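Workshop notebook, Lirkalstead bench, November
Pitch sensor refit, Gezer ground, first batch

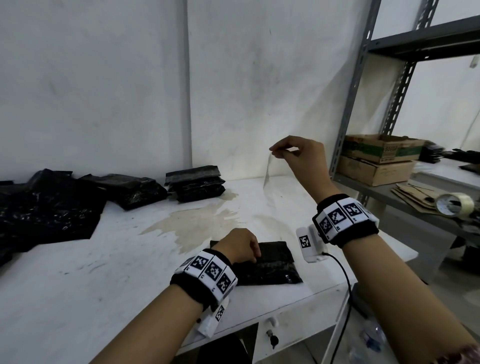
The Gezer club wants turf moisture and hardness logged across the main pitch before the second half of the season. We are supplying Irninetti pucks, buried at root depth, reporting to a Dridau logger in the groundsman's hut. The first batch goes out flat in black plastic parcels, closed with thin clear tape in short strips. Tape is for transit only. It does not count as a moisture seal and the parcel comes off before burial.

Calibration, morning. Used the 400 g sand sample from the goalmouth end, oven dried, then water added in steps. Readings track well up to field capacity. Past that the puck saturates and sits at the same value however much water goes in. No fix for this in firmware. For match-day purposes saturated is saturated, and the referee will be looking at standing water by then anyway.

Drop hammer. 100 drops onto the training mat, then 100 onto the turf tray cut from the touchline. Mat figures are tight. Turf figures drift upward for the first part of the run and then level out, as the tray compacts under the hammer. Discard the early ones. Next time move the tray between drops. Have left the raw values in, marked.

Logger. The Dridau holds 1000 records before it overwrites. At the current interval that does not cover an away run plus an international break. Options: lengthen the interval, or have someone pull the data between home games. Prefer the longer interval overnight, short interval from the warm-up to the final whistle. Config file changed accordingly, not tested on the real unit yet.

Burial depth. Gezer verti-drain the pitch in the off-season and the tines will go straight through anything in their path. Asked for the tine depth in writing. Until it arrives, no pucks in the center circle or either penalty area, only along the run-off behind the goals.

Open:
Antenna gain through wet turf, not measured.
Battery sag in frost. Chest freezer is free after 4 p.m.
Puck lid screws are too soft, two heads stripped. Order stainless.
Goalmouth sand sample to be relabeled, the ink has run.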